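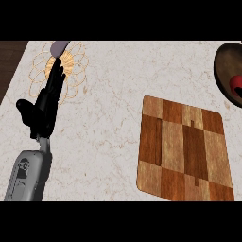 COMMUNIQUÉ DE PRESSE

Likar étend aux plans de travail en pierre calcaire sa gamme d'imprégnations Hilix

Kilmont, avril. Likar, fabricant de produits de protection pour pierres naturelles, annonce la mise sur le marché de Hilix C, imprégnation en phase aqueuse destinée aux marbres, travertins et calcaires polis ou adoucis posés en cuisine. Le produit complète Hilix G, réservé jusqu'ici aux granits et aux quartzites.

Les pierres calcaires sont composées principalement de carbonate de calcium. Elles présentent de ce fait deux sensibilités distinctes, souvent confondues par les utilisateurs : l'absorption de liquides colorants ou gras par la porosité ouverte, et l'attaque de surface par les acides (citron, vinaigre, certains détartrants). Hilix C traite la première. La seconde relève du choix de finition et des pratiques d'entretien ; la fiche technique le mentionne en première page.

Caractéristiques et mise en œuvre

Hilix C est une dispersion à base de silanes, sans solvant ajouté, qui ne forme pas de film. L'aspect de la pierre n'est pas modifié sur finition polie ; un léger renforcement de la teinte peut apparaître sur finition adoucie, et un essai préalable sur chute est demandé.

L'application se fait au chiffon non pelucheux ou au rouleau à poils ras, en deux passes espacées de 20 minutes, sur support propre et sec. L'excédent est retiré avant séchage. La surface peut recevoir un usage courant après 7 heures ; la résistance nominale aux taches est atteinte au bout de trois jours. La température du support doit rester supérieure à 7 °C pendant toute l'opération.

Le produit n'a pas de fonction de protection thermique. L'emploi d'un dessous-de-plat reste recommandé pour les récipients sortant du four ou de la plaque de cuisson. 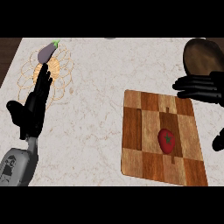
Pour Jana Kleinschmidt, la distinction entre tache et attaque acide devrait figurer sur le devis du marbrier, avant même la commande de la tranche. « Un client à qui l'on a vendu un marbre "traité" pense que le citron ne laissera pas de trace. La marque mate qu'il constate ensuite n'est pas une tache, et aucune imprégnation ne l'aurait évitée », précise-t-elle.

Essais

Les essais internes ont porté sur 63 éprouvettes de marbre, de travertin et de calcaire, exposées à l'huile d'olive, au café et au vin rouge. Le protocole, rédigé sous la responsabilité d'Efua Darko au laboratoire de Kilmont, est communiqué aux professionnels sur demande, avec le relevé complet des résultats par finition.

Conditionnement et disponibilité

Hilix C est livré en bidons de 3 et 20 litres. Les commandes des marbriers et poseurs sont ouvertes auprès des distributeurs habituels de Likar. La fiche de données de sécurité accompagne chaque livraison.

Contact presse : Anong Ratanaporn, Likar, service communication, Kilmont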